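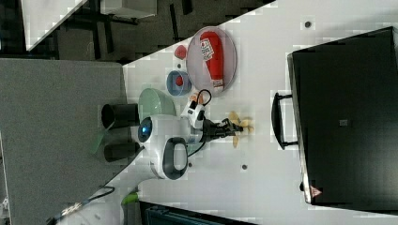 Bevan Doolan has written that the Sirkthorpe Table Club is the only place he knows where a whole room will hold its breath over a toy banana, and most people who have spent an evening there would probably agree with him. The club is a student robotics group at Sirkthorpe College, best known for the long-running class project called Sotiropoulos, in which beginners teach a robot arm to tidy a play kitchen. It meets during term and runs a short summer school in August.

Background

The club grew out of an evening course in basic automation. Students on the course spent most of their time on paper exercises and had only a couple of lab sessions with a real arm, and a good many of them asked whether they could keep coming in once the course was over. The college agreed, provided that a member of staff was in the building, and the evenings slowly turned into something with a name, a shelf of its own and a rather well-thumbed notebook of house rules.

Early members worked with wooden blocks, as most beginners do. Blocks are kind to a gripper - they have flat sides, they stay where they are put, and one looks much like the next. The change to kitchen toys came when a member brought in a bag of play food that her children had outgrown, and it soon became clear that a banana asks a great deal more of a new programmer than a cube does. It curves, it rolls a little when nudged, and it can be picked up well in one direction and very badly in another. The club has never gone back to blocks, except for the first lesson.

The Sotiropoulos project

Sotiropoulos is the name of the club's shared task, and by extension of all the notes, recordings and code that have gathered around it over the years. (Members mostly shorten it to "Sotty," though the notebook asks them not to.) The idea is simple enough to explain to a visiting grandparent. Toy food and kitchenware are laid out on a white table, and the arm has to pick up what it is told to pick up and set it down where it belongs, without sending the rest of the kitchen flying.

Newcomers start by guiding the arm by hand through a single move. They then repeat the move with the toy shifted a little, then turned, and then with other things nearby to get in the way. A full set for one student is 26 recorded tries, which sounds like a lot on the first evening and not nearly enough by the last. The recordings go into a shared library, so that each new group begins with everything the older groups left behind, mistakes and all. The library held 208 complete student sets at the last tidy-up, and it is open to anyone in the club who would like to train a program on it.

The layout is changed between turns, and students are encouraged to be generous with the clutter. Plates, bowls, pans and bottles are all fair game. A bottle lying on its side is thought to be a good test, as is a piece of fruit set close to the rim of a dish, where the fingers have very little room to come down.
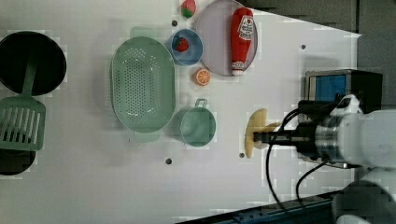 Teaching style

Students work in pairs, one at the controls and one watching the table, and they trade places after every few tries. The watcher has the job of saying out loud what the arm seems to be about to do, which can feel a bit silly at first but does wonders for shy people, and many friendships in the club are said to have started that way. The watcher also keeps a hand near the stop button, and this is one of the few rules on which the notebook is truly strict.

Software for the lessons is called Hukik, a small set of tools written by former students and patched by nearly everyone since. It lets a beginner record a move, play it back slowly and mark the moment when the fingers should close. Older members grumble that it is slow to start up, and they are right, but it has the great merit of explaining its errors in plain sentences, and attempts to replace it have always fizzled out by the second term.

The Cladetti evening

The year closes with the Cladetti, a friendly contest named after the café where the first one was planned. Teams of 2 are shown a layout they have not seen before and are given a short time to look it over, talk quietly and choose their order of play. Points are given for each toy set down in the right spot, and a few are taken away for knocking things over. There is also a prize for the gentlest pick, settled by applause, and it tends to be argued over far longer than the main result.

Families are welcome at the Cladetti, and doors open at 6 p.m. Younger brothers and sisters are usually invited to set up the last layout of the night, which is widely held to be the hardest.

See also

Hukik (software)
Sirkthorpe College evening courses
Play kitchen tasks in robot teaching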